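Keeping a Small Museum Open: Our Project in Brokmont
Submitted May 4, 2020

We chose the Goicoechea museum because one of us had been taken there as a child and still remembered the butter churns, and it seemed a shame that so few people in Brokmont ever go in. We began in September with a questionnaire, which took us far longer than we had planned, and in the end 143 people were kind enough to fill it in. Most of them had walked past the door for years.

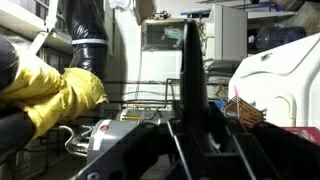
One reader of our first draft wondered whether the opening hours were the real trouble, as the place shuts before most people finish work. We went back to the answers with that in mind, and it was a very fair point: the hours came up again and again, well ahead of the ticket price.

Our main suggestion is therefore one late evening a week, with a printed guide costing 700 to produce. We would dearly have liked to try it out ourselves, but that will have to wait for next year's group.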